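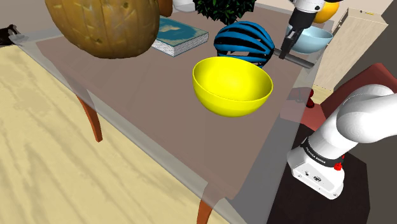 季節の設定ガイド > 第4章 秋の飾り棚モードを使う

さて、第4章です。前の章で棚の登録と部屋の明るさの測定まで済んだ人は、そのまま手順1へどうぞ。まだの人は先に第3章をやってきてくださいね。私は一度すっ飛ばして、夜中に全部やり直しました(つらかった!)。

私が使っているのはプルティコの卓上ライト「アセロ」です。このガイドはアセロを三台並べて使う前提で書いていますが、一台でも手順はほとんど同じ。かぼちゃや観葉植物、本なんかを並べた台を、夕方からふんわり照らすのが目標です。

4-1 はじめる前に

用意するものは、ライト本体、付属の電源ケーブル、やわらかい布、それからアプリを入れたスマホ。アプリは最新版にしておいてください。古いままだと「季節」のタブが出てこなくて、私はしばらく画面を上へ下へと探し回りました。

注意:電源ケーブルは、本体の置き場所が決まるまで挿さないこと。つながったまま動かすと、コードを引っかけて飾りごと落としかねません。

4-2 ライトを置く

1. 飾る台をからぶきします。ガラスみたいに光を通す天板は、指紋がびっくりするほど目立つので、ここは丁寧に。

2. いちばん背の高い飾りを奥に置きます。うちではたいていかぼちゃか鉢植えです。

3. 一台目のライトを台の左手前に置き、首を奥の飾りに向けます。角度は38度がおすすめ。首の付け根に目盛りがあるので、それに合わせるだけです。

4. 二台目を右手前に、三台目を台の後ろに置きます。三台目は壁に向けてください。壁に当たって返ってくる光が、すごくいいんです。

5. 電源ケーブルを挿します。本体の底のランプが白く点滅したら準備完了。点滅しないときは、差し込みが浅いことが多いです。

メモ:ツヤのある小物は光を強く跳ね返します。まぶしいなと思ったら、小物のほうを少し回してみてください。ライトをいじるより早いです。

4-3 アプリで秋モードを選ぶ

1. アプリを開いて「季節」をタップします。

2. 「秋の飾り棚」を選びます。番号で呼び出す場合は103です。

3. ライトを追加する画面が出たら、左、右、後ろの順に本体の上面を長押しします。順番を間違えると左右が逆に登録されますが、「並べ替え」で直せるのであわてなくて大丈夫。

4. 色温度は最初から2,000になっています。ろうそくっぽい、かなり赤みのある色です。緑の葉っぱがくすんで見えるのが気になる人は、スライダーを少し右へ。

5. 明るさを7に合わせて「保存」を押します。上のほうまで上げると雰囲気がなくなるので、私はいつもこのくらいです。

注意:「保存」を押さずに戻るボタンを押すと、確認なしで設定が消えます。何回やったことか……。

4-4 タイマー

点灯の時刻は「日の入りに合わせる」にしておくのが楽ちんです。11月に入ると暗くなるのがぐっと早くなるので、時刻を手で決めていると、毎週のように直すはめになります。消灯は好きな時刻でかまいません。

同じ部屋でシッディーキのスマート電源タップを使っている人は、タップ側のタイマーを切っておいてください。両方が動いていると、点いたと思ったらすぐ消える、というちょっと怖いことが起こります。

4-5 うまくいかないとき

一台だけ色が違う:そのライトの上面を二回たたくと、ほかの二台に色をそろえ直します。

かぼちゃの影が濃すぎる:左のライトを少し後ろに引いて、首を下げます。溝の影まで消えるとのっぺりするので、下げすぎには注意です。

アプリがライトを見つけない:スマホのブルートゥースを一度切って、入れ直します。それでもだめなら本体の電源を抜いて、ランプが消えてからもう一度。

生のかぼちゃや植物に近づけてもいい?:本体はほんのり温かくなる程度ですが、葉っぱが直接触れる置き方は避けてください。かぼちゃも、底をときどき見てあげてくださいね。

後ろのライトの位置は、カウサル・タノリさんに教わった置き方をほぼそのまま使っています。冬用の設定は第5章に続きます。秋の設定は「お気に入り」に入れておけば、モードを切り替えても残りますよ。

最終更新:2024年9月27日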